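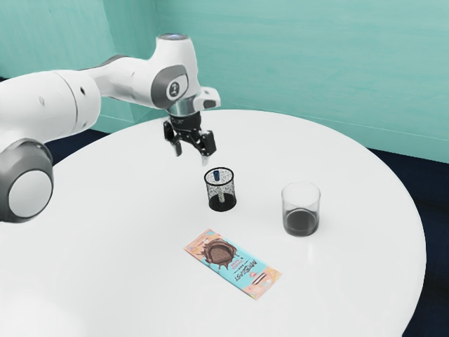
The Seventy-First Run

I had done 70 runs by teatime and I wanted number 71 so badly I forgot to eat!

The job at Drelleo sounds simple. You sit at a desk with a controller in your hand, you look at a white table that exists only inside a computer, and you steer a white arm about until it has done what the line of text asks. Then Edotar, our learning system, gets the recording and tries to work out how you did it. Every table comes up a bit different. Mine had a pen cup, a glass and a chocolate bar, with teal walls behind that I had grown rather fond of.

"Pick up the marker," said the line.

Oh, I loved the marker ones. The cup was black mesh, the marker leaned inside it, and the fingers had to come down over the rim without a knock. I opened the gripper, brought it across and let it hang there while I breathed out. At Salameh, where I trained, they taught us to rush. Edotar learns from dawdling too – it picks up every wobble and every second thought, and I liked the idea that somewhere in it there was a small piece of my patience.

Down I went. One finger brushed the mesh. The cup rocked, and I rocked with it in my chair, as if that would help.

It settled. I closed the fingers, lifted, and up came the marker, swinging a little, and I cheered so loudly that the whole row of desks turned round.

"Good one?" asked the woman next to me.

"It touched the rim."

"Keep it, then. It'll need to know about rims."

So I pressed save. The table blinked and came back with everything moved, and I still had 29 to go before I reached 100.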